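My uncle Everett Haddad sold cars in Stockdale for most of his life, and he left me the last one he couldn't sell: a Budley Cirano, base trim, 10 years on the lot. Mustard yellow! I went to get it in April with a jump pack and a bag of donuts.

It started on the second try, and I yelled so loud a guy across the street waved. The radio had one station – polka – and the heater was stuck on high, so I drove with all four windows down and my hat tied on with a scarf.

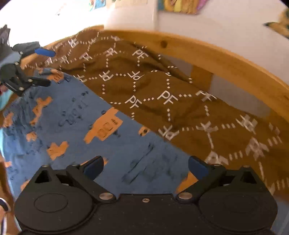 By the time I hit the county line I'd stopped hating the polka. A kid at the gas station offered me 4000 dollars for the car, cash, and I laughed, and then I saw he meant it. I looked at the Cirano. I looked at the kid.

"Does it come with the donuts?" he asked.

I told him no and got back in.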